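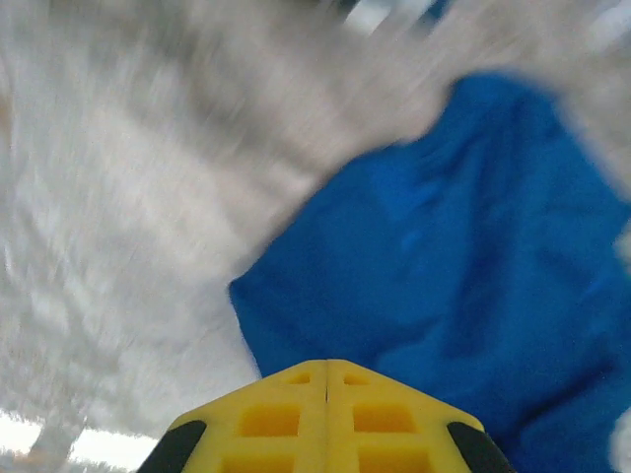

Sestgate Adult Learning Program, progress report, second quarter

Submitted to the Esteves Fund by Pendo Nyaga, program coordinator

Enrollment and attendance

We closed the quarter with 17 learners enrolled in the evening reading course, up from 12 at the end of the first quarter. Most of the new learners came to us through the Plaven branch library, which has been handing out our flyer at the front desk. Two learners left the course. One moved out of the area and the other changed to a night shift and asked to be put on the list for September.

Attendance was steady except for the week of the bus strike, when the Thursday class was canceled and the hours were made up later in the month. Classes run from 6:30 to 8:30 p.m. We had hoped to start at 6, but several learners come straight from work and could not make it in time.

Teaching

Brian Muriithi continues as lead instructor. In April he moved the class from the old workbook to the Sorance reading units that we described in our application. The first units were too easy for the stronger readers and he skipped ahead with that group. The result is that we are now running two levels in the same room, with a tutor at each table. It works, but it takes more planning time than we budgeted for. Brian has been putting in extra hours on Monday afternoons to get the materials ready, and we have begun paying him for that time out of the staff line. 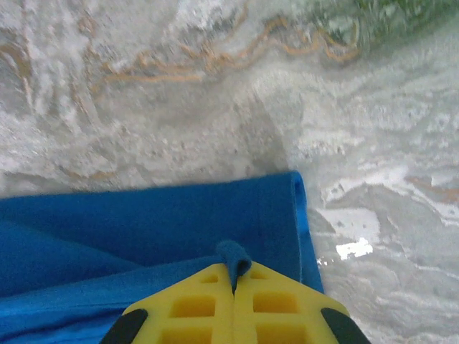

The writing part of the course is behind schedule. We planned for every learner to finish a one-page letter by the end of the quarter. More than half have done so. The others have drafts and will finish them in the first weeks of the next term. Learners chose their own subjects, and most wrote to a landlord, a school or a family member.

Spending

We spent $2,858 this quarter on books, printing and bus passes. Bus passes were the largest part of that and came in over the estimate, due to the fare increase in May. Printing came in under. We would like to move the unspent printing money to transportation and ask for your approval to do so. No other changes to the budget are requested at this time.

Problems and changes

The second tutor position was open for five weeks. It has been filled, and the new tutor finished training before the end of the quarter.

Several learners asked for help with reading on a phone, mainly bills and messages from their children's schools. This was not in our plan. We have set aside the last 20 minutes of one class each week for it and will report on how that goes.

Next quarter

Classes stop for the summer break and start again in September. Before then we will test all returning learners, order the next set of Sorance units and meet with the Plaven branch about using their small meeting room for the higher level group. Attendance sheets and receipts are attached.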